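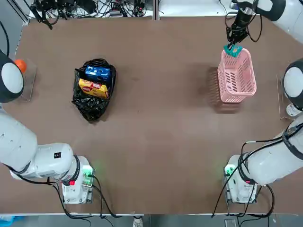
Page 2 of 3

Ticket 523: Label printer in dispatch prints blank after every second job
Opened by: Nosipho Fourie
Assigned to: Kedir Teshome
Status: Waiting on user

Nosipho, Friday 09:40
Still doing it after the restart. First label is fine, second comes out blank, third is fine. Same from my PC and from Chelsea's.

Kedir, 10:15
Thanks. Please hold the feed button until the light blinks twice, then let go. That makes it measure the gap between labels again. Which roll is in there?

Nosipho, 10:32
Done, no change. It's the new roll from Wirkovik, box of 2000. The old ones ran out in January.

Kedir, 10:50
The new labels are shorter than the old ones. The Plurkis driver is still set to the old length, so it runs on over the next label. I've changed the page size on the print server. Delete the printer on your PC and add it again.

Nosipho, 11:20
Mine prints properly now. Chelsea's still skips one.

Kedir, 11:26
Hers has a local copy of the driver. Ask her to ring me when she's at her desk.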